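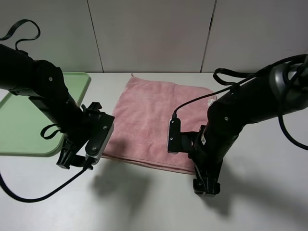 Home | Club Guide | Booking | Parts List | Contact

20 August 2020
By Marina Pappas

Section 4. The towel task with two arms

Read Section 3 before you start. Both arms must be switched on and set to slow mode.

1. Put the green tray on the left side of the table.
2. Lay the towel flat between the two arms, with the hem band towards you.
3. Smooth the big wrinkles by hand. Small ones can stay.
4. Check that no cable lies under the towel - a caught cable will pull the gripper to one side.
5. Open the file "Stavesby" and set the grip force to 50.
6. Step back and press Record. The time limit is 300 seconds.

Caution: Keep your hands away from the table while the arms move. If you must reach in, press the red stop button first.

Note: The run counts only when the towel is folded and lies on the tray. The fingers must be open and clear of it before you press Save.
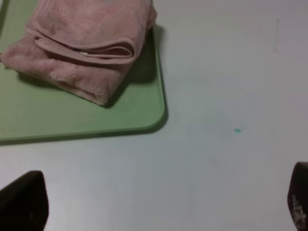 Makis Athanasiadis objects to this last rule and writes that in the Drisard competition the judges also accept a fold with one corner hanging over the tray, so our students should not throw away such runs. Please keep them, but write "corner" in the remarks.

7. Save the run under the next free number. The last one in the old list is 153.
8. Unfold the towel and begin again from step 2.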